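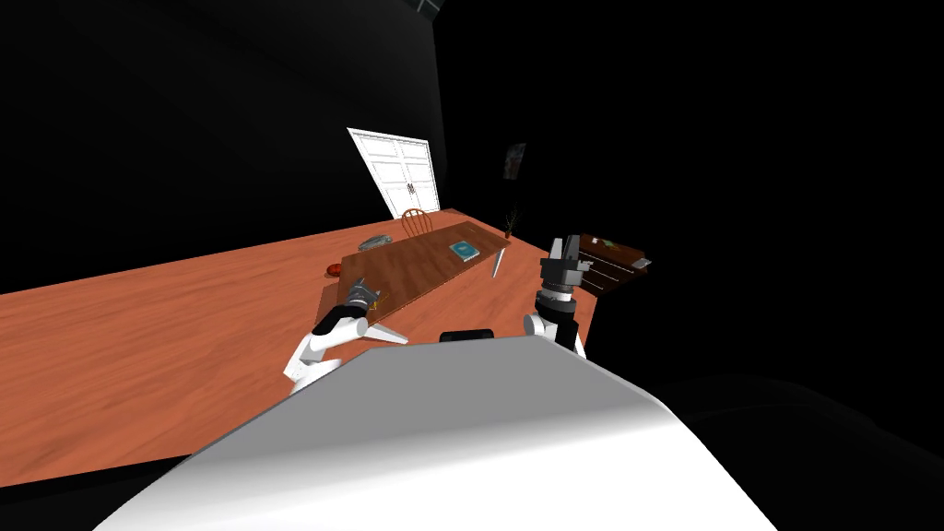

Figure 3. The simulated cell in the furnished room, seen from above the robot body, with both arms forward and the table in reach.

4.2 Setting up the cell and keeping it set up

Most of the papers we compared ourselves against spend a sentence on the configuration of their simulated cell and then move on to the policy. We did the same in our first draft. Having since lost most of November to that configuration, we doubt that one sentence is ever enough, and we doubt some of our own earlier results for the same reason.

The cell is a two-armed robot with a two-fingered gripper on each arm, placed at a table in a room we call Nallstead. The room also holds a dresser, and the task set uses both pieces of furniture. The room file, the robot file and the controller settings come from three sources and were never tested together by any of the people who wrote them. Ung, our launcher, loads all three and reports success if none of them crashes. It does not check that the result makes sense. A camera can be attached to the wrong link and Ung will still print a green line.

We therefore wrote a check to be run before every batch. It moves each arm to a stored rest pose, opens and closes both grippers, and saves one picture per camera. A person then looks at the pictures. We tried to replace the person with an automatic comparison against stored reference pictures, using a tool called Norkiveo, and gave up on it. It passed a run in which the left and right wrist cameras had been swapped, and it rejected runs over small changes in shading that had no effect on anything we measured. It may work for a brighter room. We would want to see that shown before relying on it.

Over the period reported here the check was run 79 times and stopped the batch 21 times. Of those stops, 9 came from camera mounts, and we discuss these first because they are the ones we would have missed. The others were joint limits read in the wrong units and stale controller gains left over from an older robot file.

The mount faults share one cause. The wrist camera is defined relative to the palm of the gripper, and when the gripper model was updated the palm origin shifted while the camera offset stayed as it was. The view was still plausible. Fingers appeared, the room appeared, and a policy trained on such views learned something. What it learned was tied to an offset that was not the one written in our own documentation. Arnel Agbayani found this by reading the two files next to each other, a method we recommend over any of the tools we tried.

The repair was to remove the offset from the camera file and compute it from the gripper model at load time. We then reran the 736 episodes that had been collected with the old mount. We do not claim that the new mount is better for learning. It is only the one we say it is.

A second problem concerns what a wrist camera has to look at. Unlit parts of the room render as plain black, and with the gripper open and pointed away from the furniture, a large share of the view can carry no information at all. In Figure 4 the usable content is the pair of fingers, a stretch of dark tile with pale grout lines, and one small picture far off in the dark. The grout grid at least gives a strong cue for orientation. Whether a policy uses it, or simply memorizes it, is a question our data cannot settle, and we are wary of papers that say theirs can.

We considered adding lights. The Brostetti lighting preset, which we tested briefly, fills in the walls but also flattens the contrast on the finger faces, and it would have made our episodes impossible to compare with those already collected. We left the lighting alone and list it as a limit of this study.

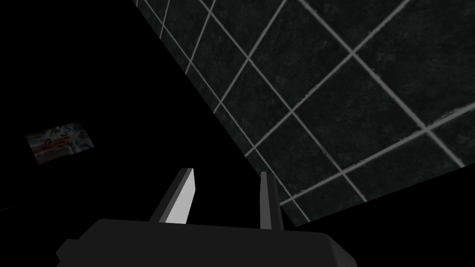 4.3 Gripper opening and finger alignment

The opening width reported by the controller is a commanded value. We had treated it as a measured one until the two disagreed in the rest pose, and every width given in the tables that follow is now read from the finger joints after the motion has settled. The commanded values are kept in the logs for anyone who wants to repeat the comparison.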